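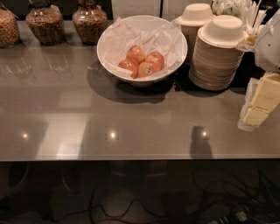
## Orberg Self-Serve Breakfast Counter

The Orberg counter is supplied to offices, clinics and residence halls that offer a light morning meal without table service. The polished top has a taupe-gray finish and room for glass cereal jars, a fruit bowl, disposable bowls and utensils.

- Item number: 3204
- Length: 146 inches
- Lead time: 18 business days

Food, jars and disposables are ordered separately. Clean the top with a soft cloth and mild soap. Abrasive pads will dull the finish.

Orders and finish samples: Tomoyo Kamata, extension 362.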